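The Slow Return of the Repair Evening

Zanele Khumalo keeps her spare screws in baby food jars. The lids are nailed to the underside of a shelf, so each jar unscrews with one hand while the other holds whatever is being fixed. She learned this from her father, who ran Radebe, a shop in the middle of Clivudholm that mended radios, irons and sewing machines for 30 years.

The shop closed when people stopped bringing things in. A new iron cost less than an hour of his time. The sign is still above the door, though the space now sells phone cases.

Khumalo started her repair evenings in June, in a borrowed room behind the library. She put up a paper notice and expected a few neighbors. The line went out to the parking lot. People brought toasters, lamps, a bread machine with a stuck paddle, and a great many vacuum cleaners. By winter she had a list of 800 names and 20 regular fixers.

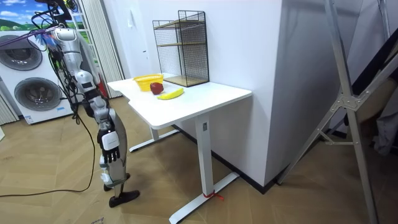

What People Bring

Lamps are the easiest. Most of them need a new plug, a new switch or a length of cord, and the parts cost a few dollars. Vacuum cleaners come next. The usual trouble is a clogged hose or a belt that has stretched, and the owner can often clear the fault at the bench with a little help.

Coffee makers are harder. Many are glued shut or held with screws that need a special driver. Khumalo owns a full set of these drivers now. She says she resented buying every one of them.

The item she talks about most is the Detine, a hand mixer sold in the region when her parents were young. It came apart with 2 screws, and the booklet in the box had a drawing of every part. People still bring them in. The brushes wear down, new ones are fitted, and the mixer goes home. She has one in her own kitchen with a cord that has been replaced twice.

Clothes were added later. A retired tailor asked whether he could bring his machine, and half the room now belongs to zippers and hems. He will not shorten jeans unless the owner stays to watch. His reasoning is that they can do the next pair themselves.

The Rules

Owners have to sit down with the fixer. They can't drop off a bag and come back later. Khumalo was firm on this from the first night and lost a few visitors over it. She wanted people to see the inside of the thing they owned.

Gas appliances and microwaves are turned away. Anything with a plug gets a safety test before it leaves. Parts are paid for by the owner, and there is a tin by the door for the rest.

Some repairs fail. A toaster with a burned-out element is usually finished, and the fixers say so. The cord and the knobs come off and go into a drawer for the next one.

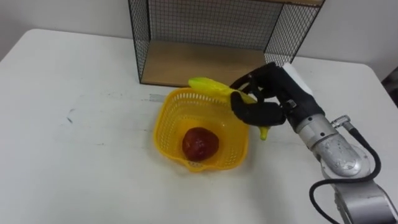
Setting up at home takes less than most people think. The tools matter less than the surface and the light. Khumalo works on a plain table pushed close to a wall, and she likes a pale top, on which a dropped screw is easy to find. A white table will pick up grey scuffs and a streak or two, and she would leave those alone. An open-fronted shelf in black wire mesh, set toward the back, does well for the things that get used every time. Small parts need something with solid sides. Muffin tins are good, and so are egg cartons.

Her starter kit is short. It has a set of screwdrivers, a pair of needle-nose pliers, a wire stripper, a cheap meter and a roll of masking tape. The tape is for labeling. Each screw goes down on a strip in the order it came out, with a word beside it in pen. She still does this for machines she has opened many times.

Skasten, the next town over, asked her to help start its own evenings. She went, gave a talk and came home with a broken hair dryer that a woman pressed into her hands at the door. It had a blown thermal fuse. She fixed it that weekend and mailed it back.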